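3.2 Cell layout and routine maintenance

The disassembly cell at Rovcombe was built to recover reusable parts from office desktop computers before the remaining metal and board material is sent for shredding. It comprises one six-axis arm, a parallel-jaw gripper, a grooved table on which all work is clamped, and a control cabinet placed outside the reach of the arm. The cell runs the Mamo task scheduler, described in Section 2, and logs joint positions, gripper current and fault codes to a local disk. The present section deals with the mechanical arrangement of the cell and with the maintenance schedule under which the trials of Section 4 were carried out.

The arm is fixed to a steel pedestal that is bolted to the floor and has no contact with the table. In an earlier arrangement the arm and table shared a base plate, and reaction forces during the pulling of tight connectors were enough to shift the computer case against its stops. Separating the two removed this fault but introduced another, in that the position of the table relative to the arm can no longer be taken as constant. It is therefore measured at the start of each working day, using the procedure given below.

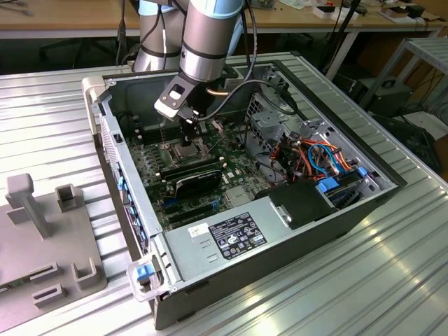

Figure 3. Gripper above the processor socket of an opened desktop computer in the Rovcombe cell.

Clamping of the computer case is the step on which most later errors depend. A case is thin sheet metal and bends readily once the side panel has been taken off, so clamps are placed only near the corners and never against the middle of a long side. The case is laid flat with the motherboard facing upwards, which gives the arm a vertical approach to the socket, the memory slots and the expansion slots without any change of wrist orientation between them. The power supply and the drive cage both stand well above the board, and in the layout of Figure 3 they lie on two different sides of it. The path planner treats each as a solid block with an added clearance of 12 mm. The wiring bundled around the cage is harder to model. It is covered by a single keep-out volume drawn by hand for each type of computer, and the fingers enter this volume only during the cable removal step, at reduced speed.

Daily calibration uses a grey plastic fixture plate that remains on the table next to the computer. The operator starts the routine from the control cabinet. The arm closes the fingers lightly on the upright peg of the plate, records the joint positions at which the gripper current rises, opens, and repeats the contact from a second direction. A third reading is taken at the square socket. From these readings the controller derives a correction to the table frame in the horizontal plane and a rotation about the vertical axis. Height is set separately by lowering the closed fingers on to the table surface between two grooves. If the correction exceeds the limit set in the configuration file, the routine stops and the table bolts are checked before it is run again. The limit has been left at its original value throughout the work reported here.

The fingers are the part of the cell that wears most quickly. They are black, moulded over a steel core, and narrow enough at the tip to pass between a seated memory module and its neighbour. Wear appears first as rounding of the inner edge, after which modules begin to slip during the pull and the gripper current shows a sudden drop before the module is free. The scheduler counts such drops. After 200 closing cycles the tips are inspected with a hand lens, and any pair with visible rounding is replaced. Replacement requires the removal of two screws per finger. The new pair is closed on a gauge block before the screws are finally tightened, as fingers tightened in the open position were found to meet at a slight angle. Calibration must be repeated after every change of fingers, even when the day's calibration has already been done.

Cable routing along the arm was altered once during the preparation of the cell. The gripper cable had originally been tied closely to the wrist link at three points. Rotation of the last joint then loaded the connector directly, and intermittent loss of the gripper signal was recorded as fault code 20. The ties nearest the gripper were removed and the cable was given a free loop at the wrist, large enough to take up the full programmed rotation. The loop increases the space that the wrist occupies, and the collision model was enlarged to match. No further instance of the fault was logged after the change. The loop is examined weekly for rubbing, with the arm driven slowly to each end of the permitted range of the last joint while the operator watches the cable from outside the guard.

Dust was a larger problem than had been expected. Computers arrive from the Cerkolari collection depot without prior cleaning, and loose material from fans and heat sinks settles in the grooves of the table, where it prevents the clamp nuts from seating fully. The grooves are cleared with a narrow vacuum nozzle between machines. Compressed air is not used inside the cell, having been found to drive dust into the jaw slides of the gripper. The slides are wiped with a dry cloth at the end of each day and lightly greased once a month. Excess grease must be removed before work resumes, as traces carried on to the fingers reduce friction at the tips and produce the same current signature as wear.

Faults during operation are handled in one of two ways. Where the gripper current shows that a part has not been grasped, the arm withdraws vertically, reopens and tries again, up to a set number of attempts. Where a collision is detected, the arm halts in place and waits for the operator. Automatic withdrawal after a collision was tried and abandoned, because a finger caught under a cable or bracket could lift the case out of its clamps. The operator instead frees the arm by hand in the low-force mode, checks the tips, and decides whether calibration is needed. The reason for each halt is entered in free text in the maintenance log.

The log kept for the trial period contains 3785 entries, most of them written automatically at the start and end of a task. Manual entries were sorted by subassembly (gripper, cable, table, fixture plate, controller) using the Grelora coding sheet reproduced in Appendix B. Entries that named more than one subassembly were assigned to the one on which work was first carried out. The resulting distribution of downtime is given in Section 4.3, together with the effect of finger wear on the removal rate for memory modules.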